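Opening-Week Demand at a Small Bakery: A Queue and Batch Study of Ornis Bread, Brelton

Imani Zamora and Wanda Alcantara
Small Business Operations, Term Project
Submitted Thursday, March 7, 2019

1. Background

Ornis Bread opened on Pennington Street in Brelton in a unit that had been a shoe repair shop. The owner bakes on site and sells over one counter. The product list is short: a plain sourdough loaf, a seeded loaf, a rye, and a flat onion roll sold by weight. Coffee is not offered. The shop opens at 7 a.m. and closes when the shelves are empty or at 2 p.m., whichever comes first.

During its opening week the shop sold out before noon on every trading day. The owner asked whether a second oven would fix this. Our project was to find out where the limit on daily sales was, and whether equipment, staffing, or scheduling was the cheapest way to raise it.

2. Method

We recorded two kinds of data. The first was a counter log: arrival time, time served, and items bought for each customer. The second was a production log kept in the back room, listing when each batch was mixed, shaped, loaded, unloaded, and moved to the shelf. The counter log was kept in Wuvolow, a free spreadsheet tool the shop already used for its flour orders. The production log was kept on paper and typed in later.

Customers who looked in and left without joining the line were marked as walkaways. This category is less reliable than the others. A person who reads the price board from the sidewalk and moves on may have had no intention of buying.

We did not survey customers. The owner felt it would slow the line, and we agreed.

3. Production

The oven is a single deck unit with a capacity of 22 loaves. A full bake cycle, counting loading, baking, unloading, and recovery to temperature, took 40 minutes for the plain sourdough and slightly longer for the rye. On paper this allows up to 200 loaves in a working day. The shop never came close to that number.

The production log shows why. Shaped dough is held overnight in one upright refrigerator, and the refrigerator fills well before the oven does. Once the overnight dough was baked, the oven sat idle while same-day dough finished proofing. On most mornings the idle period began just as the line at the counter was longest.

The onion rolls made this worse. They are mixed on the same bench as the loaves and need frequent handling, so the bench was not free for shaping during the first part of the morning. The owner was aware of the conflict but had judged it to be minor.

4. Counter service

Service time depended more on payment and slicing than on the number of items bought. A customer who wanted a loaf sliced took much longer to serve than one who did not, and the slicer stands behind the register, where the cashier has to turn away from the line to reach it. Customers paying by card also waited for a reader that dropped its connection several times each morning.

Walkaways rose once the line reached the door. People outside seemed to treat the door as the cutoff – those already inside rarely left.

5. Options compared

Second oven. This is the most expensive option and would require electrical work. Given the refrigerator limit, it would add almost no output in the first hours of trading. We do not recommend it at this stage.

Second refrigerator. A used upright unit would fit against the back wall next to the flour storage. It would let the oven run without a gap through the morning. We consider this the best use of money.

Moving the onion rolls. Shifting the rolls to a late-morning bake would free the bench and costs nothing. The drawback is that some early customers come for the rolls, and our log cannot say how many of them would return later in the day.

Moving the slicer. Placing it beside the register, facing the line, would shorten service for sliced loaves. The counter has to be extended slightly for this.

6. Limits of the study

An opening week is not a normal week. Some of the demand was curiosity, and the log cannot separate it from regular trade. A repeat count in May would give a better base figure. The two of us also recorded arrival times differently for the first morning: one used the moment a customer entered and the other the moment they joined the line. We corrected this from the second morning on and left the first morning out of the averages.
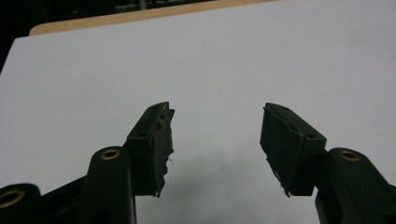
The production log has a similar weakness. Unloading times were written down by whoever was free, and a few entries were filled in after the batch had already gone to the shelf. These entries are marked in the typed version. They were kept in the totals for loaves baked but were not used to calculate cycle time.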